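Handling rules for small parts, talk notes
Tuesday session, Leilani Begay

Start with the sheet at the Melthorpe cell. When I took it over it had 49 rules on it. Tomomi Ueda and I cut it to the ones operators could repeat back to us. Pause, let people read the short version.

Say that the sheet sits under the cell risk assessment and does not replace it. Someone asked about this at Hirkcombe.
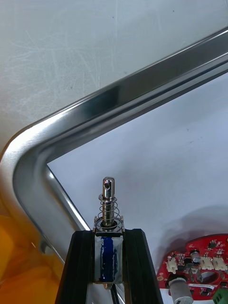
Grip rule first. Each part gets one approved grip area, written on its card, and the program is checked against the card before release. For a solenoid the card says hold the body by its sides, plunger up, with the return spring clear of the fingers. Lead wires hang down between the fingers and must not be pinched. If the part has no card, the robot does not pick it. Over 3000 picks went into the force limits, so please don't change them at the pendant.

Next, boards. Edges only, never by a connector or a capacitor. The approach height is on the card too. Danon wanted one height for everything and we said no. 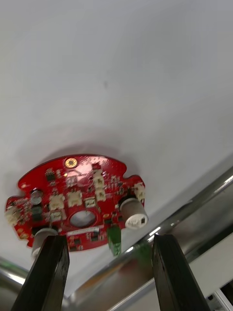
Stops and restarts. After a stop with a part in the grip, a person looks before anyone presses reset. Log it with the part number and the time. After 3 stops on the same part, the card goes back to Yao for review and the part comes off the schedule.

Changes to a card need two signatures. Mention the March audit, 115 cards checked, and put up the list of missing signatures.

Questions. If short on time, skip the labeling section.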